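Guerra Sorting and Handling Trial
Progress report to the Braker fund, June
Prepared by Ayodele Haruna, with bench notes from Brunello Carbone

Since the last report we have finished setting up the second bench and moved most of our time from programming to running. The question you asked us to keep in front of us is whether a machine can take over light chores in a small shop or a house: picking things off a belt, putting them in a tray, tidying what is left. Our answer at this stage is that it can do the first two under supervision. Tidying is a long way off.

The belt work is the part closest to being useful. The arm works over a tray beside the conveyor, and the pieces we practise with are plain light-coloured blocks, which keeps colour out of the problem while we sort out the grip. A person stays within reach of the bench at all times, as set out in the safety plan. 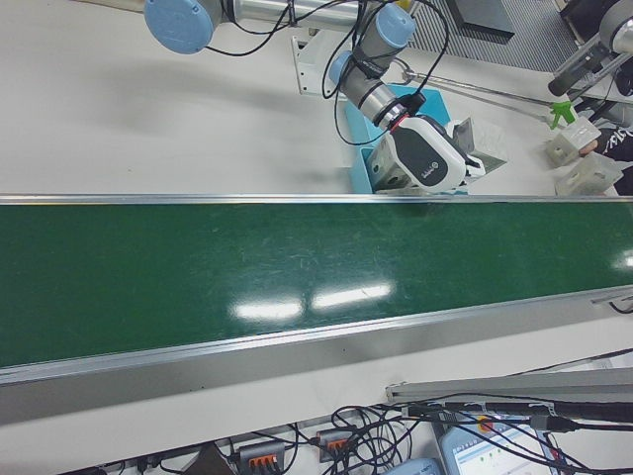 Issue 2

Belt handling

We logged 1,255 picks over the period. Most of the failures came from the same cause: the fingers closed before the piece had settled and pushed it away. Brunello slowed the last part of the approach and the problem mostly went. It also made the whole cycle slower, and a person working by hand is still well ahead on speed. We don't expect that to change before the end of the grant.

Glare has cost us more time than we planned for. The belt surface is glossy and picks up the overhead lights, and the vision software from Lostard sometimes reads the bright patches as objects. Lowering the exposure helped in the morning and made things worse by 4 pm. We have asked the landlord about diffusers. If the answer is no, we will try a matte belt — the supplier has one in the right width.

Cable routing is still untidy. One cable snagged during a long run and stopped work for most of a Tuesday. We have since shortened the loops at the wrist, but the area below the belt needs to be redone properly.

Household items

This part of the program uses the five-fingered hand. The aim is to pick up ordinary things of the sort found on a kitchen bench or a desk, in whatever position they happen to be lying. Cups are the main test item for now. An upright cup is fairly easy. A cup on its side is a different job, as it rolls when touched and the thumb has to come around from the far side to hold it.

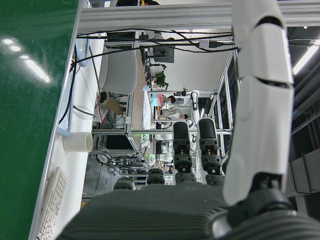
We ran 100 attempts with a cup on its side and are not yet satisfied with the results. The hand can close around the cup, but turning it upright and setting it down without a knock is unreliable. Smooth fingertips don't help. Vuvudent has offered us a set of soft covers to try and we have put them at the top of the list for next month.

Flat items are worse. We tried to have the hand lift a tea towel and fold it once, and gave up after two sessions. We would like to drop folding from this year's targets and put the hours into cups, bowls and cutlery. Please let us know if that needs a formal variation.

Spending

Labour is on budget. Parts are over, almost entirely due to replacement finger joints. We can cover the difference from the travel line, which we have hardly touched.

Next period

Fit and test the soft covers.
Settle the lighting question.
Redo the wiring under the belt.
Start mixed trays, with more than one kind of object in the same run.

Brunello will send the pick logs separately once he has cleaned up the file names.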